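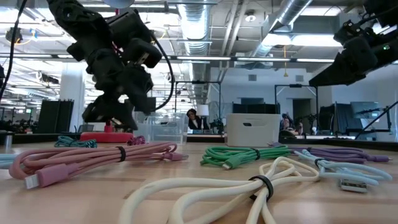 Cables bundled with black ties on a light wood tabletop.

Trucking & Life on the Road > Driver Health > Sleep
3 min read

Is the Drostell night plan worth paying for, or is it just "go to bed" with a logo?

Posted by Ionuț Lazăr

My carrier is pushing a sleep program called Drostell on everybody who runs nights. You get an app, a wristband and a call with a coach every 2 weeks. They take $29 a month out of your check unless you opt out by the end of February, and I don't love that it's opt out.

I've been on a dedicated night run for a while now. I sleep in the truck four days out of six, usually from nine in the morning, and I get maybe five hours before the heat or a reefer parked next door wakes me up. So I do have a problem. I just doubt a wristband is going to tell me anything I can't tell from my own eyes in the mirror. The flyer says drivers "report feeling more rested." Report to who? Compared to what?

Has anyone paid for it with their own money? And does the company see the data? The flyer skips that part.

Margareta Lazăr (no relation that I know of)

I did it for one winter and quit. The coach was a nice kid who had never slept in a truck. He told me to keep my bedroom cool and dark and to avoid "evening meals," and when I said my evening is 6 a.m. he had to go look something up. The band said I slept seven hours on a night I spent mostly staring at the bunk ceiling. Lying still counts as sleep, apparently.

What helped me was boring. I bought blackout panels for the windshield, not the curtain that comes with the truck. I quit coffee after the halfway point of the run. And I started parking at the far end of the lot, away from the reefers, even if the walk to the showers is longer.

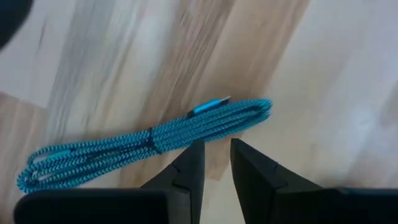

On the data, ask for the privacy terms in writing and read who it gets "shared with." Mine said "program partners," and when I asked if my carrier was a program partner I got an email thanking me for my interest. I opted out that week. Send the opt-out by email so you have a copy, then check your next two pay stubs. They took it out of mine once more after I'd canceled.

Relu Pascu

Works fine for me. Not sure what the fuss is. You get out what you put in.

Imelda Cruzado

I'd put the money aside and see a doctor first. Five broken hours for months is worth bringing up, and if you snore or wake up with a headache, ask about apnea. I blamed the truck for years and it was partly me. An app may nag you to keep a schedule, and if you need nagging, fine, but I wouldn't expect more from it than that. I also tried a 30-minute nap before starting the run. Some weeks it helps and some weeks I wake up meaner than I went down.

Edited Wed 23 January to fix a typo

Contact the moderators | Back to top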